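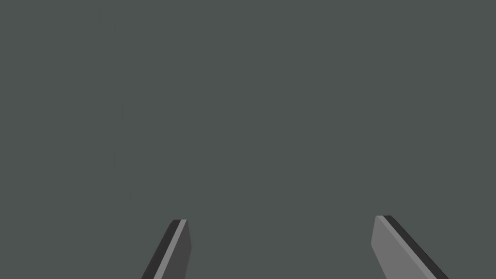 Contents of the Student Set

The set holds 393 simulated episodes prepared by the Lusix student project and released on 9/28/24. Each episode stores wrist camera images, joint positions and gripper state.

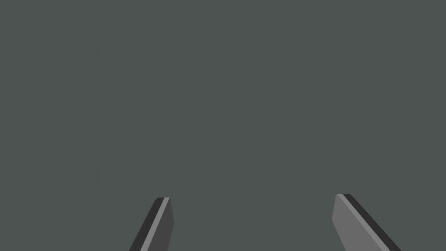 Episodes in which the gripper remains open throughout have been retained and are listed in a separate index. Students should consult it before training.

Object handling includes a slate-blue spatula and wooden furniture.

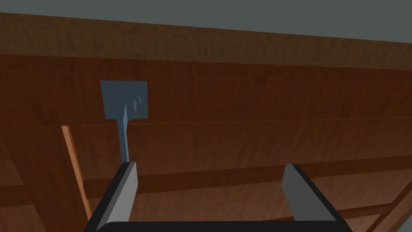

Use and Contact

The set may be used for coursework and club entries. Corrections should be addressed to Mitsuko Takeda.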